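Subject: Re: [breakfast-list] Toast rack or plate?
From: Darcy Ruddock
To: breakfast-list
Date: 30 Dec 2019

Morning all. Answers to Lwazi's questions are further down, under his message. First, the toast corner as I have it now. 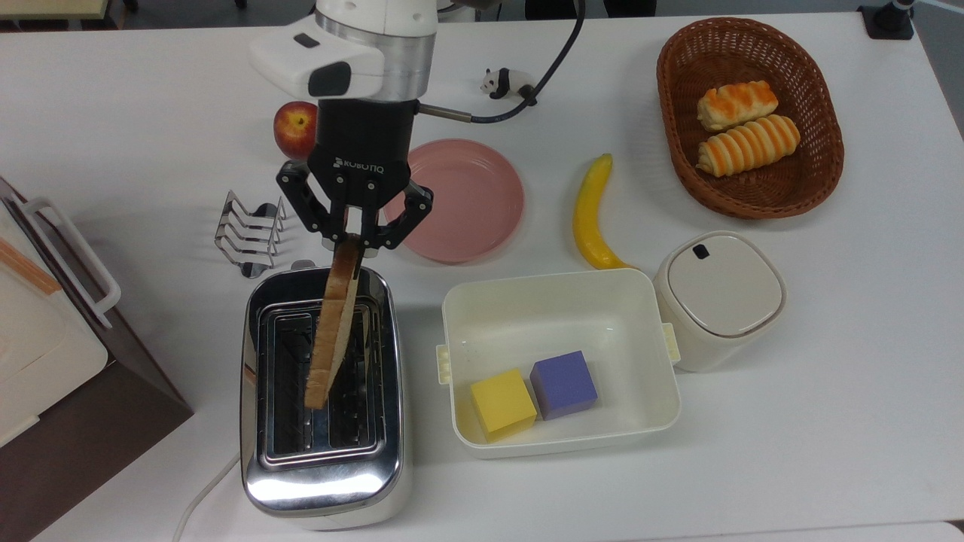
What Lwazi asked

Lwazi Buthelezi wrote:
> I have been reading the back posts since September and I still can't
> tell if people here are for or against toast racks. My toast goes
> limp on the plate before I get the second slice buttered. A friend
> has offered me a wire rack from the Costigan sale, but I have very
> little counter left once the toaster and the bread machine are out.
> Also, does it matter which slot you use for a single slice? My old
> Cirnden says nothing about it anywhere.
> Lwazi

The rack

Take it. Limp toast is steam. A slice straight out of the toaster is still giving off moisture, and if it lies flat on a cold plate the underside has nowhere to send it. Stood up on edge in a rack, both faces get air. The price you pay is that the toast cools faster, and if you want the butter to melt right in you will not like that. What I do is give each slice a minute in the rack and then move it to the plate to butter. People who like it cold and crisp with marmalade can leave it there as long as they want.

As for counter space, a wire rack takes up very little. Mine stands beside the toaster so I can move a slice across without dripping crumbs over everything. The plate goes on the other side.

The slots

Read the top and the side of the toaster before anything else. Some two-slot models have one slot marked for single slices, and on those the sensor or timer is set up for that side. If yours has no mark, I don't think it matters much. I had a Sorilance for years that browned one side darker no matter where I put the bread, and turning the slice around for a short second go was the only cure.

Long slots are handy for bread out of a machine, which never comes out the shape of a store loaf. Lower the slice in upright. If you have to push it, it is too thick — trim it or use the broiler. Keep the cord at the back or off to one side, clear of where you reach.

Other things

Somebody asked off list about the old archive. It stands at 3,091 messages, and some 2,000 of those are the marmalade argument, so search by subject line if you can.

The Dasteda crumb tray question from last month is still open. If anyone has a spare tray, or knows what else fits, please write to the list and not just to me.

Lwazi, let us know how you get on with the rack. If it's plain wire, wash it by hand and dry it right away, especially where the dividers meet the base.

Darcy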